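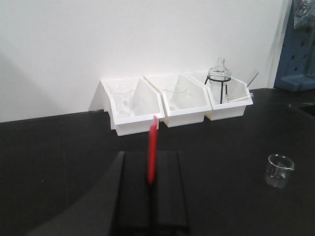
Lakska Episode Notes

Lakska is a small set of plain-text notes on television science fiction, written by people who watched the episodes and wanted to keep track of who appears in what. It holds 300 notes, one per episode, covering 30 seasons of serial drama. Kaja Šimkus maintains it.

Last updated: 23/12/2025

What is in a note

Every note is one text file. The first line gives the show, season and episode. Then come a plot summary, the list of recurring characters, and a section called "carried over" that names any storyline left open from an earlier episode. Some notes also have a "rewatch" section, written after a second viewing. Those are often longer than the summary and sometimes disagree with it. Both are kept.

Summaries give away endings. There is no spoiler-free version.

Folder layout

notes/ has the episode files, sorted by show and then by season
people/ has one file per recurring character, with spelling variants
drafts/ is unfinished work and should not be cited

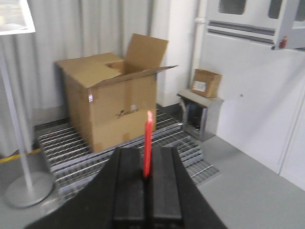 Season numbers follow the order of first broadcast. Streaming services sometimes split a long season in two or move a holiday special to the end, so a number here may not match the one on your screen. Specials are filed as episode 0 of the season that follows them. If a special came after the last season of a show, it sits in a folder named "after".

How the notes were written

Most began as posts on the Karnenitz message board and were trimmed to a common format. Jokes and arguments between posters were mostly cut. Tang, the script that did the first pass of formatting, dropped accents from names in 40 files. These were fixed by hand in March, but a few may have been missed.

Known problems

Early seasons have thinner notes than later ones.
Guest actors are listed only if the writer recognized them.
3 notes cover two-part stories in a single file. The second part has a stub that points to the first.
Running times were removed, as they differed too much between releases.

Using the notes

You may copy and change the notes if you name Lakska as the source. The Heteck viewer opens the folders as they are, and so does any text editor. Files are UTF-8.

Corrections go to Kaja through the board. Please give the file name and the line you want changed. Requests to add a new show need at least one finished season of notes before they are moved out of drafts.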